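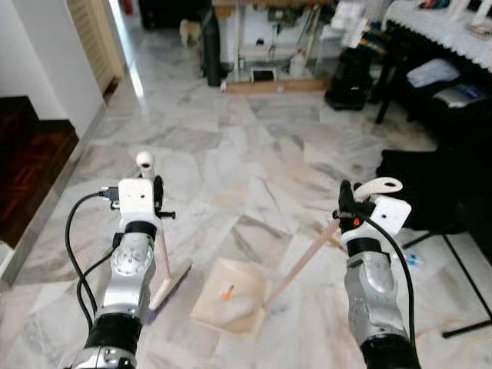
According to one comment on the Onik tracker, a chore only counts as done when the dirt is in the bin, and a benchmark that stops at the edge of the dustpan measures tool handling and calls it cleaning. The comment was accepted. Scoring changed in the current release as described under Scoring.

3 min read

# Onik Sweep: data card

Author: Onik maintainers
Last edited: 2/9/18
Status: usable, labels incomplete

## Scope

Onik Sweep covers one household chore performed with two arms: sweeping small debris from a hard floor into a hand-held dustpan, then emptying the pan. The broom and the dustpan both have long handles, one per gripper. Vacuuming, mopping and furniture moving are out of scope.

The question behind the set is narrow. Can a two-arm machine finish this chore in an ordinary home without a person stepping in? Our current answer is no for unattended use and sometimes for a single piece of debris on a clear floor.

## Contents

- 400 episodes, split into 60 held out for test and the rest for training
- 2 view types: head and wrist
- joint positions and gripper commands for both arms
- a text label for each episode, missing on 20

Episodes are stored in Trestum format. Use the Vass reader, or unpack by hand with the schema in `docs/`. Do not shuffle individual images across episodes; the held-out split is by episode.

## Stages

Each episode is divided into four stages: approach, sweep, lift, empty. Stage boundaries are marked by hand. The sweep stage ends when the debris is fully past the lip of the pan. The lift stage ends when the pan is clear of the floor and the debris is still in it.
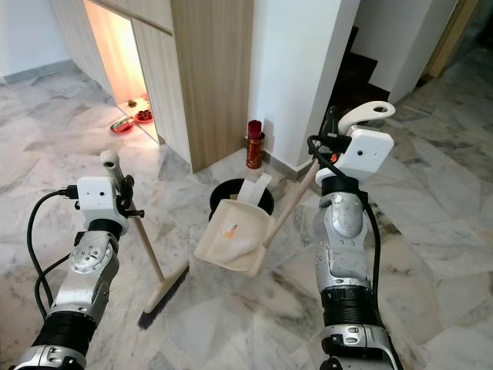

Fig. 2. Debris in the tilted scoop, bucket behind.

Most policies we tried lose the episode between lift and empty. The pan sits at the far end of a long handle, so a small error at the wrist becomes a large one at the scoop. Light debris slides out when the tilt is corrected too fast. A person doing the same job corrects early and does not think about it.

## Scoring

- 0: debris not in pan
- 1: debris in pan, pan on floor
- 2: pan lifted, debris retained
- 3: debris in the receptacle

Scores from before September are on the old scale, which had no level 3. They should not be compared with current ones. The Tramwood baseline was rerun on the new scale and dropped.

## Known problems

1. Polished floors. Reflections are picked up as debris by simple color thresholding. Veined stone makes it worse.
2. Wrist views. Motion blur is common in the background, and nearby parts can fill much of the view. Tilt varies a lot. We do not level these images.

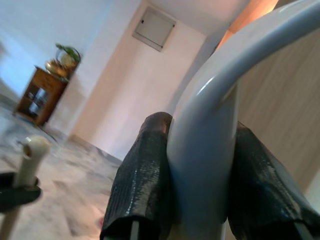 3. Clutter. Rooms were left furnished. Bags, chair legs and cables near the work area are not labeled.
4. Grip slip. Handle rotation inside the gripper is not measured. Estimate it from the head view if you need it.
5. Debris size. Small single pieces are overrepresented. Dust and crumbs are absent, and results here say nothing about them.

## Intended use

Training and testing of two-arm tool use. Do not cite a level 2 score as evidence that a machine can sweep a floor. Report all four levels, and report any episode where a person touched the tools after the start.

This site uses cookies to remember your settings. Accept | Manage preferences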